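Living in a Navy Stateroom Without Losing Your Mind or Your Socks

Somewhere between the pier and the third week at sea, every junior sailor learns that a rack locker holds either your uniforms or your snacks. I did 252 days on my longest deployment and came home with opinions.

Roll, don't fold. Coveralls rolled tight and held with a boot band will stay put in heavy seas. Folded ones will migrate to a shipmate's side, where they will be denied.

Wash in a mesh bag, closed with a blanket pin. The ship's laundry has many gifts, and returning both socks is not among them. Stencil everything anyway, including the bag.

Put a strip of shelf liner in any drawer that rattles. You will thank me at 2 a.m., when the guy below you won't be awake to.

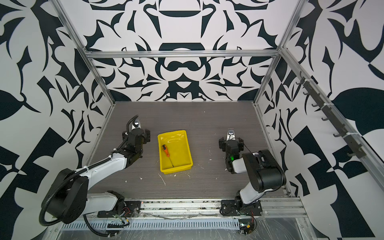
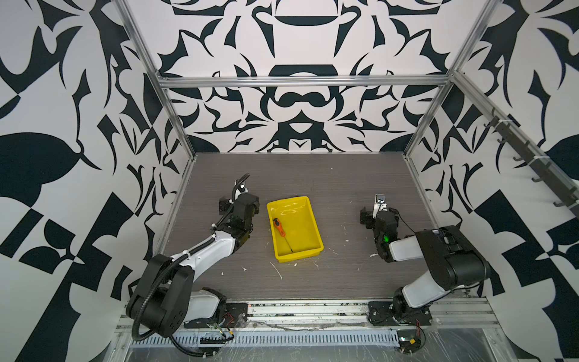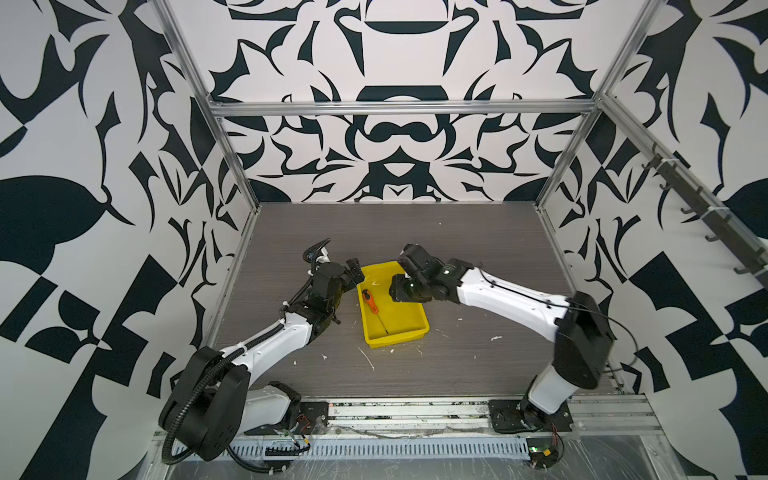
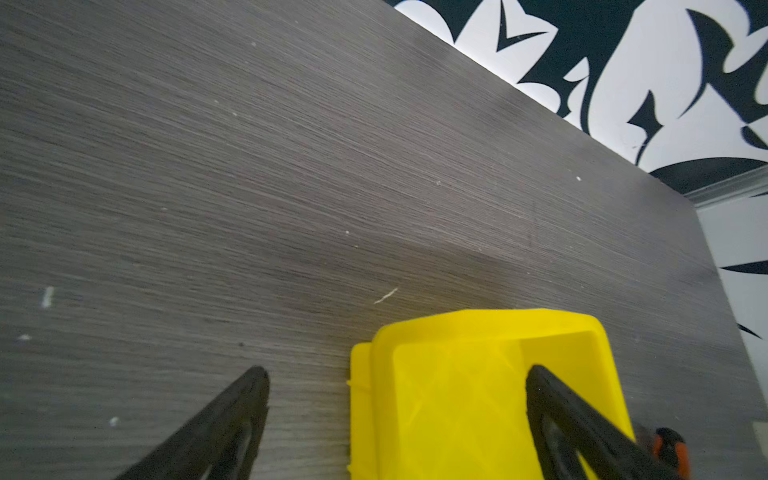

Rafsan Samarakoon wrote in to say that the mesh bag is fine but the blanket pin is asking for trouble, and that he lost 9 pairs of socks to one that popped open before he switched to a zip tie and a pair of nail clippers. I have tried it since. He's right, and I'm still using the pin.

Boots next. Stuff them with newspaper overnight if you can find a newspaper, or brown paper towels if you can't. Powder goes in the boot in the morning, with the berthing door open and your enemies downwind.

Coffee mugs: rinse, dry, hang. Some chiefs will tell you a mug should never be washed -- do not, under any circumstances, wash theirs.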